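3.2 Household textile care and garment lifespan

The length of time a garment stays in use depends on decisions made in the home as much as on the quality of the fabric. Earlier work in this area relied mostly on sales records and waste audits, which show when clothing is bought and when it is thrown away but say little about the years in between. Lindemann and Kumarasinghe addressed this gap with a diary study in the towns of Nurkport and Cassim, in which each household kept a written record of washing, drying, mending and storage for 13 weeks. Diaries were collected every Wednesday and coded by two readers working separately.

Trousers were chosen as the main garment type for the present analysis. They are worn by most adults in both towns, they are washed less often than shirts, and they tend to fail in predictable places - the inner thigh, the knee and the hem. Participants were asked to note the first visible sign of wear and what they did about it. Entries that mentioned wear without naming a location were kept in the data set but left out of the location analysis.

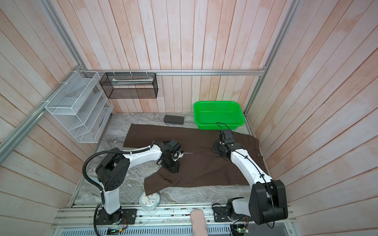
Figure 4. Dark brown cloth garment, likely trousers, spread on a gray marble-patterned tabletop.

Storage practice differed between the two towns more than washing practice did. Households in Nurkport mostly folded trousers and stacked them on shelves, while those in Cassim were more likely to hang them. Folding along the same line each time was linked to fading at the crease, especially in darker colors. The effect was small during the first 6 weeks and became easier to detect in the later diaries. Hanging was linked to stretching at the waistband, although only in heavier fabrics.

Mending followed a different pattern. Of the 16 households that reported a torn hem, 10 repaired it at home and the remainder set the garment aside. Several diaries describe trousers that stayed in a mending pile for the rest of the study. We treat these garments as out of use, following the rule set out in Section 2, but we recognize that some may have been repaired later.

Income was not a reliable predictor of mending in either town. Access to a sewing machine was a stronger one, as was having learned to sew before adulthood. A follow-up survey in Pakach, begun in December, uses the same diary form with an added page on borrowed tools.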